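Trillent Refurbished Tower, Bare Chassis (no processor)
Sold by Ivton Surplus, Teltorthorpe
Stock no. 1778

Desktop tower case with power supply, motherboard, drive cage and cabling left in place. Sold as a starting point for a rebuild, and priced like one. We have tried to keep the adjectives out of this listing.
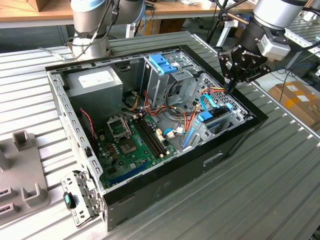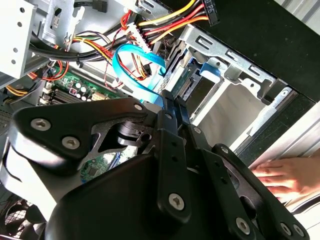
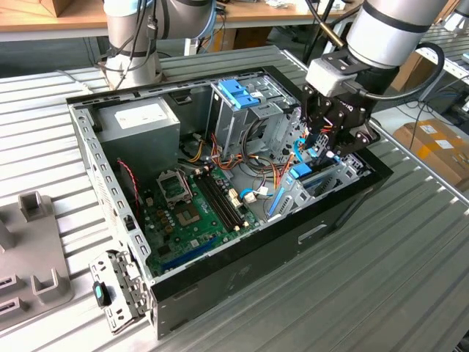
Trillent tower, side panel off, internal wiring in place.

What you are buying

An ordinary office tower of the sort that sat under desks for years. Black outside, plain light metal inside. The processor socket is empty and there is no processor in the box either, so please don't write to ask where it has gone. The socket's metal frame lifts up on its lever. Keep your fingers off the contacts underneath when you fit your own chip.

The seller we bought these from called them "ready to go". Ready to go where, we can't say. Without a processor the machine will do nothing at all, and you should allow for a cooler, memory, a drive and an evening of your time before you see anything on a screen.

Blue clips

The blue plastic parts around the drive cage are the tool-less fittings. Makers have been very pleased with this idea for a long time. Our view is that they are handy if you change drives often and a nuisance if one snaps, and old plastic does snap. Press them slowly. We do not stock spare clips and have not found anybody who does at a sensible price.

Cables

The power leads come out of the supply in one bundle and cross the middle of the case. They get in the way of nearly everything. We have left them as they came, and Rostyslav Ivanyshyn on the bench suggests moving the bundle aside before you touch the drive bay. A blue SATA cable is included. If your drive is an important one, buy a new cable; they cost very little and a tired one can waste a whole afternoon.

The "silent running" claim

It was printed on the original sales sheet and we are not repeating it. How loud the finished computer is will depend on the cooler and fan you choose, and a supply of this age is unlikely to be the quietest thing in the room.

Price and delivery

155 pounds for 2 towers, sold as a pair only. Collection from Teltorthorpe is free. The courier charge is worked out at checkout and it is not small, so collect if you can. Returns within 5 days of delivery, unused, in the same packing. We will not take back a board with bent socket contacts, whoever bent them.

Questions we get

Will it run the latest games?
No.

Can I reuse the case with a newer board?
Possibly. Measure the mounting holes first. Graciela Urrutia answers fitting questions by email and will ask for your measurements before she gives an opinion.

Is the power supply tested?
It is checked for output before dispatch. That tells you it works on the day and very little about next year. If you plan to add a hungry graphics card, replace it.

Do you fit processors?
We stopped in April. Idahosa Repairs, two doors down, will do it for a fee.

Customer comments

"Did what I wanted, which was to give my nephew something to take apart. Would not have paid more." Charmaine Dlamini

"Description was blunter than I am used to. Fair enough, though I had hoped for a few screws in a bag." Olesia Demchenko

Screws are not included. We have added that to the listing.

Listing last checked Jun 20, 2024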